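Search this site Enter keywords Go

Glaze wear and the dishwasher: results from Lulport

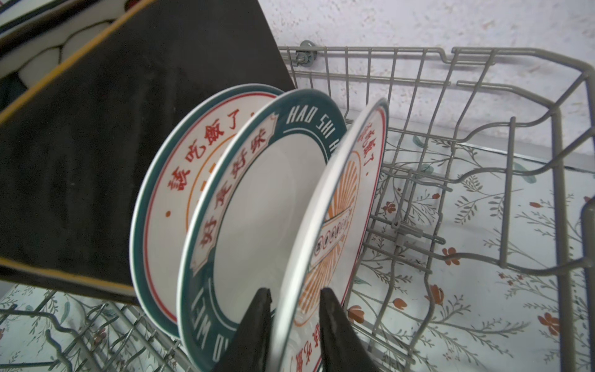

Issue 8, page 3

Printed decoration on tableware is either under the glaze or over it. Under-glaze colour is sealed in at the main firing. Over-glaze transfers are fixed at a lower temperature and sit on the surface, where detergent can reach them.

Tetteh Odoi ran 251 cycles on transfer-printed ware at the Lulport workshop, using the standard powder at 65 °C. Reds dulled first, on rims before centres. Teal and black held to the end of the run. A second batch from Wiltness, washed at 50 °C, reached 501 cycles with slight loss of gloss.

Members with over-glaze pieces should use the lower setting and keep rims from touching in the rack. Test sheets are held at Vundthorpe and can be read on Monday afternoons.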